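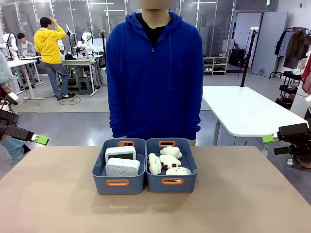
Small thread about sorting, for people who have the same mess at home as we had. 1/12

For years we owned one big box in the hall at Multow Street. Everything without a place went into it: chargers, a torch, toys of the children, a bell for a bicycle we sold. When somebody needed one thing, the whole box was turned over on the floor. 2/12

In June I decided to finish with this box. I wrote down what was inside. I stopped writing at 80 things and my hand was tired, so please don't ask me for the full number. 3/12

First lesson for me: two bins are enough to begin. I wanted to buy a complete system with labels and lids, I even had it in the basket on the Vivura website. Then I closed the page and made a cup of tea.

One bin for electronics, one bin for soft toys. Same colour, side by side on the table. You stand in front, you take a thing in your hand, you decide left or right. 4/12

I like very much the slate-blue plastic ones with orange round the handles. The handles are cut out at the short ends, so you can pull a bin from a shelf with one hand. The orange also helps my eyes, I see at once where to put my fingers. 5/12

About the electronics. White devices all look the same to me when they lie in a heap. I put a thing with a dark display, like a little clock, standing up at the back, and a thing with the small dots, like a speaker, leaning in front of it. Now I can tell which is which without digging. 6/12

Cables I keep away from this bin completely. They go in an old biscuit tin. If you put cables together with devices, after one week you have a nest, and you will pull out a clock with three chargers hanging from it. Ask me how I know. 7/12

About the soft toys. They are more difficult, because they don't weigh anything but they want all the space. Four white plush toys can fill a bin quite well. The one shaped like a star (or a cloud, in our family there are two opinions) goes to the back, the flat one along the front, and the others may lean how they like. 8/12

I tried to fold the flat one. Please don't. It opens again in the night and pushes the others out. 9/12

A reader from Stolasov asked under my last thread if the soft toys should be washed before. I wash them, in a pillowcase closed with a knot, at a low temperature, and I let them dry for a full day and sometimes longer. Put away damp they get a smell that is very hard to take out. 10/12

The part where I am still not good: things that are half and half. We have a rabbit that sings when you press the stomach. Is it a toy or is it electronics? For the moment I take out the batteries and it lives with the toys. My son doesn't agree with this and he wrote it on a paper and put the paper in the bin. 11/12

The table was clear after 5 evenings, I did a little each time after supper. The big box is now at my neighbour's, she keeps potatoes in it. Next I want to do the drawer under the Holzer oven, where the baking paper and the birthday candles are. If you have a good idea for candles that are already a bit used, please write it to me, I can't throw them away. 12/12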